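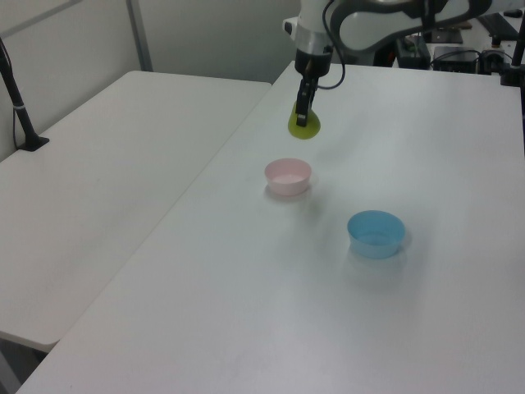
Gingersnaps by Mail
2019-12-15

Okay, it's cookie shipping week at my house and my kitchen smells like molasses down to the curtains! I mailed my first tin of gingersnaps to my old roommate Keabetswe Pretorius the winter she moved across the country, and now the list has grown to 13 tins (I know, I know). A few of you wrote in after last week's letter asking which cookie I send, so I'm giving you the whole thing, dough and all.

You want a crisp, thin cookie for the mail. I tried frosted sugar cookies one year and Declan Hollis got a box of very pretty crumbs, which he ate over ice cream and then sent me a thank-you card for anyway. Gingersnaps hold up, and they taste even better on day four or five when the spices have settled in.

The dough

Cream 1 1/2 sticks of soft butter with a cup of brown sugar, then beat in one egg and 1/4 cup of molasses. In another bowl, stir together 2 cups of flour, 2 teaspoons of baking soda, 2 teaspoons of ginger, a teaspoon of cinnamon, 1/2 teaspoon of cloves and a good pinch of salt. Mix the dry stuff in slowly and stop when the streaks are gone. Cover it and chill it overnight if you can stand to wait. An hour works too, but the cookies spread more.

Roll teaspoon-size balls in white sugar (a shallow bowl is best, you can get three or four rolling at a time) and give them plenty of room on the sheet. Bake at 350 for 12 to 14 minutes. They'll puff up and then fall and crack, and that's when I pull them. If yours come out bendy after they cool, put them back in for two more minutes. I do this all the time!

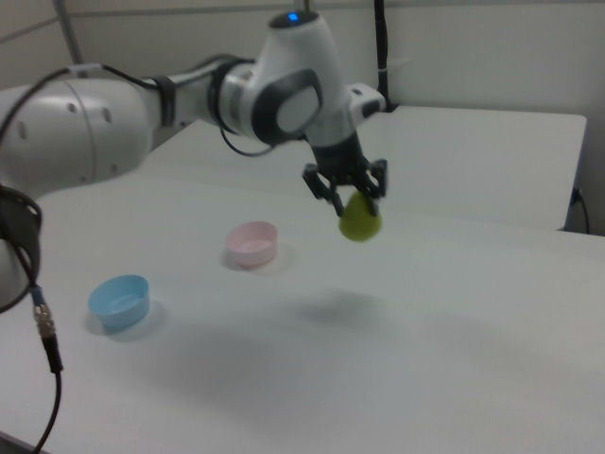
Packing the tins

Let the cookies cool all the way, and I mean all the way, or they'll go soft in the tin by morning. I line mine with parchment, stand the cookies on edge in rows like poker chips, and stuff crumpled wax paper into every gap. Shake the closed tin next to your ear. If you hear rattling, add more paper.

The tin goes in a box with a couple of inches of padding on every side. Tshepo Mthembu from my old baking class uses plain popped popcorn, and I copied her one year, but my post office lady gave me such a look that I've gone back to newspaper.

I'm trying to get mine out by Tuesday. If you're running late, the dough freezes beautifully in balls, so call them New Year's cookies and relax.

Next week: Sipho Sithole's pepper cookies, if I can get him to write down a measurement that isn't "enough." And if you have a mailing cookie you swear by, hit reply and tell me, I read every single one!
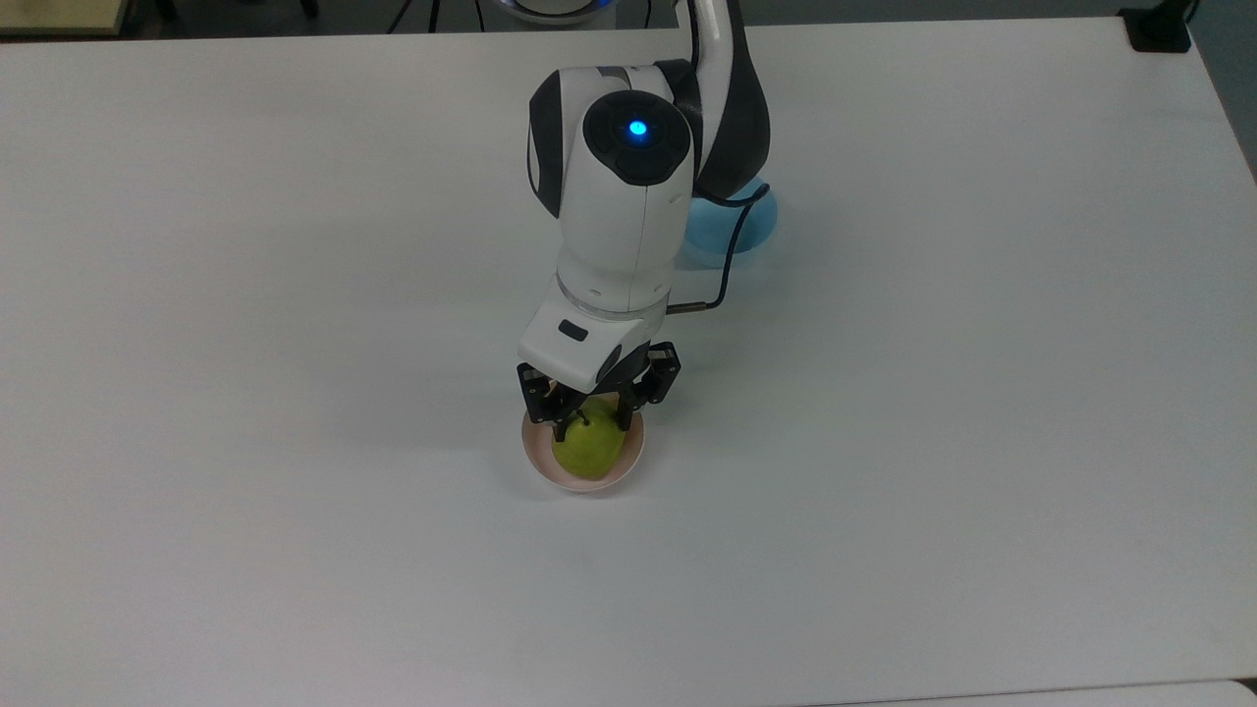
A green pear in a small round bowl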